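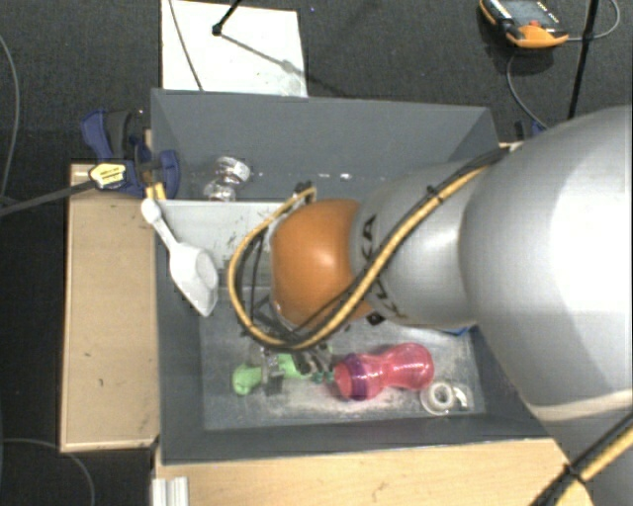 **Arbeitssicherheit / Behälter und Kleinteile**

## Prüfliste offene Sammelbehälter, Standort Puditz

Stand: 12. Januar 2020
Prüfbereich: Mischware, Behälter 146
Grundlage: Hausanweisung Mühlbauer, Abschnitt 6

Bewertung: i. O. / Mangel / n. g. (nicht geprüft)

### A. Behälter

- [x] Bauform rechteckig, oben offen, grau: **i. O.**
- [x] Wände nach innen geneigt, Boden heller als Wände: **i. O.** Bauform entspricht dem Stammblatt. Austausch gegen Behälter mit senkrechten Wänden nur nach Freigabe.
- [x] Oberkante auf Grate und Ausbrüche abgetastet: **i. O.**
- [ ] Unterseite und Standfläche: **n. g.** Behälter war belegt. Nachholen bei der nächsten Leerung.
- [ ] Zulässige Füllmasse am Behälter angegeben: **Mangel.** Schild nachbestellen (Janwood, Pos. 1.286). Bis dahin gilt der Wert aus dem Stammblatt.

### B. Inhalt

- [x] Rosa durchscheinende Flasche, violetter Kragen: liegend, **i. O.** Taillierte Form mit gerundetem Boden, rollt bei Stößen. Als Rollgut führen.
- [x] Grüner Gegenstand, annähernd waagerecht liegend: **i. O.** Artikelbezeichnung fehlt in der Liste, bitte ergänzen.
- [ ] Klar-weißliches Teil mit rundem weißem Ring: **Mangel.** Liegt am Flaschenboden. Nicht in der Bestandsliste. Zuordnung klären, insbesondere ob Ring und gebogenes helles Stück daneben zusammengehören.
- [x] Füllgrad unter 80 %: **i. O.**
- [x] Kein Glasbruch, keine ausgelaufenen Flüssigkeiten: **i. O.**, Sicht- und Wischprobe.

### C. Kennzeichnung und Unterlagen

- [x] Bestandsliste in Plererport hinterlegt: **i. O.**
- [ ] Bestandsliste vollständig: **Mangel**, siehe B.
- [x] Reinigungsnachweis vorhanden: **i. O.** Unterschrift schlecht lesbar, Eintrag sonst vollständig.

### Bemerkungen

Durchscheinende Ware ist auf hellem Boden schlecht zu erkennen. Vor der Leerung den Boden vollständig absuchen, auch entlang der Wandfüße. Ringe und andere Kleinteile gesondert ablegen.

Flaschen nicht stapeln.

Die Mängel aus A und B sind bis Mai abzustellen. Abschluss in Plererport unter der Behälternummer eintragen, Papierformulare werden nicht mehr angenommen.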